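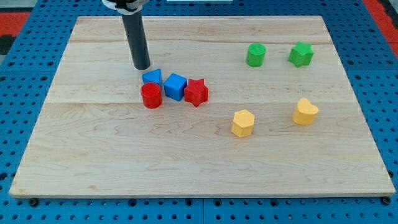 The Ladavau tabletop kit during a block sorting run, maple work board fitted.

Ladavau Tabletop Kit – Frequently Asked Questions

Questions we get by email and phone, grouped by topic. If yours is missing, write to the support desk at Kondulard and we will answer you directly.

BEFORE YOU BUY

What is the Ladavau kit for?
Teaching, practice and small-scale testing of pick-and-place work. Most buyers are community colleges, high school shop programs and research groups that want a repeatable table task without building one from parts. It is not rated for production use.

What comes in the box?
The arm and its controller, the blue perforated platform in panels, one maple work board, a set of colored blocks, the cylindrical end tool with its collar, a power supply, cables, a bolt pack, two hex keys and a printed setup guide. A computer is not included.

Is there more than one version?
There are two. The Standard version ships with the full block set and the maple board. The Bare version has the arm, controller and platform only, for people who already have their own objects and work surface. You can add the board and blocks to a Bare kit later, at the same price as if you had ordered them together.

How heavy an object can it lift?
The limit is 90 grams at full reach. Every block in our set is under that. If you bring your own objects, weigh them first. The controller will stop the arm on overload, but repeated stops wear the second joint.

Can we see one running before we order?
Yes. We keep a kit set up at the MacKinnon showroom and run it on the first Saturday of each month. Nayara Leite handles the bookings and can also arrange a video call if you are too far away to visit. Bring your own objects if you like, within the weight limit.

SETTING UP

How much space do I need?
A sturdy bench with room for the platform and clear space behind the arm for the cables. Leave enough room at the front to reach the board comfortably. Folding tables are not a good choice. They shake when the arm changes direction, and your placements will drift.

How do the platform panels go together?
Lay them face up on the bench, push the edges together and fasten the joining plates from underneath. A thin seam will still show between panels. As long as you can't feel a step with your fingernail, the fit is fine. If there is a step, loosen the plates, press both panels flat and tighten again.

How is the maple board held down?
It bolts to the platform. Put all the bolts in loosely, square the board up against the rows of holes, then tighten a little at a time. Use the short hex key. The long one makes it easy to overtighten, and a board pulled down too hard can bow in the middle.

My board has wavy grain and faint lines running across it. Is it faulty?
No. The grain varies from one board to the next, and faint seams between the planks are normal. Contact us if a seam has opened up or if one plank sits higher than its neighbor.

Can I move the board to a different spot?
Yes, anywhere the holes line up. You must run the surface routine again afterward. The controller stores the board height and corner positions, and it will not notice by itself that the board has moved.

How long does setup take?
Plan on an afternoon the first time. Most of that goes to the platform and to routing cables. After that, the surface routine takes 13 minutes and can be left alone once it starts.

BLOCKS AND TASKS

What shapes and colors are there?
The set mixes shapes such as cylinders, cubes, stars, hexagons, hearts and triangular prisms, in red, blue, green and yellow. In the picture at the top of this page, the blocks are split into groups: red and blue together on the left, a green cylinder and green star toward the back, and a yellow hexagon and yellow heart nearer the right.

Do I have to use all of them?
No. We suggest beginners start with three blocks of different colors spread well apart. Once that works, add more and put them closer together.

Which blocks give the most trouble?
Stars, mainly when they are touching something else. A point can catch on the block next to it and turn it. The triangular prism is also awkward, as it has a peak where other blocks have a flat top. The starter tasks leave it out for that reason.

What can I have the arm do with them?
The software includes tasks for sorting by color, sorting by shape, lining blocks up, separating a tight group and moving one named block to a chosen spot. Each has an easy and a hard setting. You can change the task files in any text editor or write your own.

Can it push blocks as well as pick them up?
Pushing is supported. Set the tool to push mode in the task file and keep the tip height at the default until you are sure of your surface. If the tip is set too low it will mark the wood.

Can I use my own objects?
Yes, if they are under the weight limit and don't roll. Shiny objects may be harder for your camera to pick out, depending on your lighting. Run a detection check before you start the arm.

SOFTWARE

What does the controller software run on?
Current desktop versions of Windows and Linux. There is no Mac version and we have no date for one.

Do I need to know how to program?
Not for the built-in tasks. To write your own you will need basic Python. The guide has a chapter that goes through one task file line by line.

Does it need an internet connection?
Only for updates. Everything else runs on your own machine, and no run data is sent to us.

How many runs can it store?
The controller keeps the last 1,000 runs and then starts writing over the oldest. Export anything you want to keep. Exports include the arm positions, the task file used and the result you entered.

What is Sevuton, and do I need it?
Sevuton is our paid add-on for scheduling. It lets several people queue tasks on one kit and keeps each person's runs separate. A single user does not need it. Classes usually find it worth having – without it, everyone's runs end up in one list.

CARE AND REPAIRS

How do I clean the board?
Wipe it with a dry cloth. For marks, use a damp cloth and dry the board right away. Do not use solvent or furniture polish. Polish leaves the surface slick and the blocks will slide farther than your settings expect.

How do I clean the blocks?
Mild soap and warm water. Dry them fully before putting them back on the board.

The arm stops just above the block and will not go down. What's wrong?
Usually the stored surface height is too high. Run the surface routine again with the board clear. If the problem remains, check that the collar is seated all the way and that its screws are tight. A loose collar lets the tool shift, and the controller treats that as contact.

The tip lands to one side of where it should. How do I fix it?
Check the board bolts first, then run the corner check in the service menu. If every placement is off by the same amount, the corner check will correct it. If the error changes from place to place, send us an exported run.

How long is the warranty?
The arm and controller are covered for 3 years. The board, blocks and tool tip count as wear parts and are covered for faults on arrival only.

Can I buy spare parts?
Yes. Boards, single panels, bolt packs, tool tips and blocks are all stocked. Blocks are sold one at a time, so you don't need a new set if one goes missing. Give the shape and color when you order.

ORDERS AND RETURNS

How soon will my kit ship?
Standard kits normally leave within two weeks. August is slower, with schools ordering for the fall, so order early if you need one for the first week of class.

Can I return it?
Unused kits can be returned within 30 days. Used kits are accepted if the arm passes our inspection, less a restocking fee. Keep the foam inserts. We can't accept an arm that has been shipped without them.

Do you offer school pricing?
Yes, on orders of two or more kits. Email the support desk from a school address and ask for the education price sheet.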